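おままごとキッチンの道具を、出しやすく片づけやすく並べるまで

子どものおままごと道具というのは、気がつくと本当に増えているものですね。わが家もはじめは小さなお鍋ひとつと野菜がいくつかだけだったのに、お誕生日やおさがりが重なって、いつのまにか箱のふたが閉まらなくなりました。箱をひっくり返して遊び、夕方になったら全部をまた箱に放りこむ。これを毎日くり返していると、片づける親のほうも疲れますし、子どもも下のほうに埋まった道具の存在を忘れてしまいます。

このページでは、そんなごちゃまぜの道具を一度テーブルの上に全部広げて、仲間分けをして、置き場所を決めるまでのやり方を、わたしなりにまとめてみました。特別な収納用品はほとんどいりません。雨の日の午後にでも、お茶を飲みながらゆっくりやってみてくださいね。

用意するもの

・白っぽくて広いテーブル(または無地のシーツを敷いた床)
・浅いかごか箱をいくつか
・大きめのトレー
・やわらかいふきん二枚
・マスキングテープとペン

テーブルは、できれば白か無地のものがおすすめです。柄のあるクロスの上だと、小さな果物や細かい部品がまぎれてしまって、あとで「いちごがない、いちごがない」と探しまわることになります(わたしは一度、花柄のクロスの上で三十分も探しました)。

手順1 まずは全部出して、重ならないように広げる

最初にすることは、とにかく全部出すことです。箱の中で分けようとすると、どうしても上のほうにあるものばかり触ってしまって、底のほうまで手が回りません。思いきって広げてしまいましょう。

広げるときは、大きいものから置いていくと場所が決まりやすくなります。フライパン、お皿、穴のあいた水切りボウルのような場所をとるものを先に置いて、そのすきまに計量カップや小さなボウル、最後に果物や野菜、という順番です。小さなものを先に並べてしまうと、あとから大きなお皿の置き場がなくなって、せっかく並べたものをまた動かすことになりますからね。

それから、ひとつのものの上に別のものを重ねないこと。お皿の上に食べものをのせたくなる気持ちはよくわかるのですが、それは遊ぶときのお楽しみにとっておいて、今はひとつずつ見えるようにしておきます。もっとも、うちの子はバナナを必ずボウルに入れたがるので、そこだけは好きにさせています。

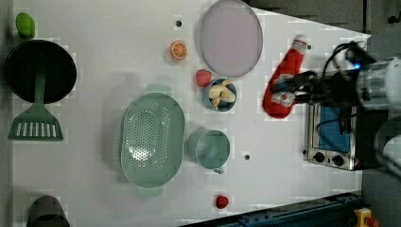

ミントグリーンの水切りボウルを真ん中に、フライパン、計量カップ、果物などを広げたところ。

水切りボウルのように存在感のあるものをひとつ真ん中に決めておくと、まわりのものの場所を覚えやすくなります。「フライパンはボウルの左、計量カップは右」というふうに、目じるしになってくれるんですね。小さいお子さんと一緒にやるときにも、「緑のボウルのとなりに置いてくれる?」と声をかけると、ちゃんと伝わります。

トースターのような箱形のものは、テーブルの端のほうに寄せておくのがよいと思います。真ん中にあると、向こう側の小さなものが陰になって見えなくなってしまうので。

手順2 「火のまわり」「水のまわり」「食べもの」に分ける

全部が見えるようになったら、いよいよ仲間分けです。色で分ける、大きさで分ける、いろいろなやり方がありますが、わたしがいちばん長続きしたのは、本物の台所と同じ分け方でした。

火のまわりには、フライパン、お鍋、フライ返し、ミトン、トースター。
水のまわりには、水切りボウル、計量カップ、小さなボウル、コップ。
食べものには、果物、野菜、飲みもののボトル。
お皿は迷うところですが、うちでは「テーブルのもの」として別にしています。

この分け方のよいところは、子どもが大人の台所を見て覚えているので、教えなくてもだいたいわかってくれることです。ミトンをどこに置く? と聞けば、たいていの子がオーブンやトースターのそばを指さします。以前、友人のイツィアル・ベニテスさんの家で試したときも、いちばん下のお子さんがすぐにミトンをトースターのほうへ持っていって、大人たちで感心したものでした。

分けている途中で、どちらの仲間かわからないものが必ず出てきます。フライ返しは火のまわりなのか、それとも道具立てに入れるのか。こういうときはあまり悩まず、お子さんがよく一緒に使っているもののそばに置いてください。フライパンとフライ返しはいつもセットで使うのですから、となり同士でいいんです。きれいに分類することよりも、次に遊ぶときにすぐ手が届くことを大事にしたいですね。

手順3 ひとつずつ拭いて、状態を見る

仲間分けができたら、しまう前にふきんで拭いておきましょう。一枚はかたくしぼったもの、もう一枚は乾いたもの。かたくしぼったほうでさっと拭いて、すぐに乾いたほうで追いかけるように拭きます。

プラスチックの食べものは、くぼみに汚れがたまりやすいところです。オレンジの房のすじや、いちごの表面などは、ふきんの角をつまんで軽くなでるようにするときれいになります。水切りボウルの穴は、ふきんよりもやわらかい歯ブラシのほうが向いています。布でできたミトンは、表示を見て、洗えるものなら洗濯ネットへ。洗えないものは、日かげで風に当てるだけでもずいぶん違います。

このとき、割れやささくれがないかも一緒に見てください。お鍋のふち、カップの取っ手の付け根、お皿のへりなど、小さな手がよく触れるところはとくにていねいに。気になるものがあれば、遊びの箱には戻さずに別によけておきます。もったいないと思っても、迷ったものはお休みさせるのがいちばんです。

手順4 小さいもの、転がるものの居場所を決める

さて、ここからが意外と時間のかかるところです。大きなお皿やフライパンは、置けばそこにじっとしていてくれますが、ボトルやコップ、キャップのような丸いものは、ちょっと手が触れただけでころころと転がっていきます。うちではソファの下とテレビ台の裏が、丸いものの終着駅になっていました。

ボトルは、立てておくと倒れたときに遠くまで転がります。はじめから横に寝かせておくか、しっかりした仕切りのある箱に立てるか、どちらかに決めてしまうと楽です。寝かせる場合は、片側を何か重たいものにそわせておくと安心ですね。

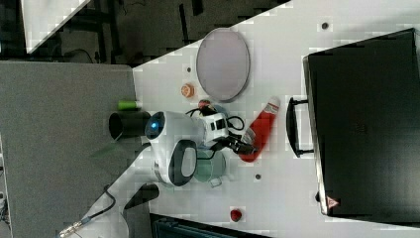 小さなものには、ふちのあるトレーをひとつ用意してあげてください。わたしはナナ・アサンテさんに教わって、お菓子の空き箱のふたを使っています。浅いので中身がひと目で見えますし、ふちがあるので転がり落ちません。おまけに、子どもが両手でそのまま運べる大きさなのがうれしいところです。

反対に、深い箱は小さなものには向きません。深いとどうしても重なってしまい、下になったものは遊んでもらえなくなります。深い箱は、お鍋やフライパンのような大きなもの専用にしましょう。

手順5 しまう順番は、出す順番の逆に

置き場所が決まったら、いよいよしまいます。広げるときは大きいものからでしたが、しまうときは小さいものから始めてみてください。小さなものを先にトレーに集めてしまえば、テーブルの上がすっきりして、残りの大きなものは二、三回運ぶだけで終わります。

お皿は平らなまま棚のいちばん下へ。その上に水切りボウルを置き、ボウルの中に小さなボウルと計量カップを入れます。フライパンは取っ手を手前に向けておくと、子どもが自分で引き出せます。取っ手が奥を向いていると、ふちをつかんで引っぱって、まわりのものまで一緒に落としてしまうことがあるんですよ。

箱や棚には、マスキングテープで名前をつけておきましょう。まだ字が読めないうちは、いちごやフライパンの簡単な絵で十分です。絵は下手なほうが喜ばれます。わたしの描いたピーマンはずっと「かえる」と呼ばれていますが、それでもちゃんとピーマンが戻ってきますので、お役目は果たしているようです。

よくいただくご質問

本物の台所道具をまぜてもいいですか、というお問い合わせをときどきいただきます。軽くて角の丸いもの、たとえば計量カップや小さな水切りボウルなどは、まぜてもよいと思います。ただ、ガラスや重たい金属のもの、電気のコードがついたものは、おもちゃの仲間には入れないでくださいね。

兄弟で年が離れている場合は、小さな果物などのトレーだけ高いところに置いて、上の子が遊ぶときに下ろしてあげる形が安心です。下の子には、お皿やボウルのような口に入らない大きさのものを、低い棚に残しておきます。

片づけの時間については、毎日全部をきれいに、と思うと続きません。平日は小さなもののトレーに集めるところまで。棚に戻すのは、次の月曜の朝までにできていればよし、とわたしは決めています。夕方の忙しい時間に、ピーマンひとつのことで親子げんかをするのは悲しいですから。

六月に入って雨が続くと、布のものがしめっぽくなりがちです。ミトンやエプロンは箱にしまいこまず、フックにかけておいてください。低いところにフックをひとつつけてあげると、子どもは自分からかけに行ってくれますよ。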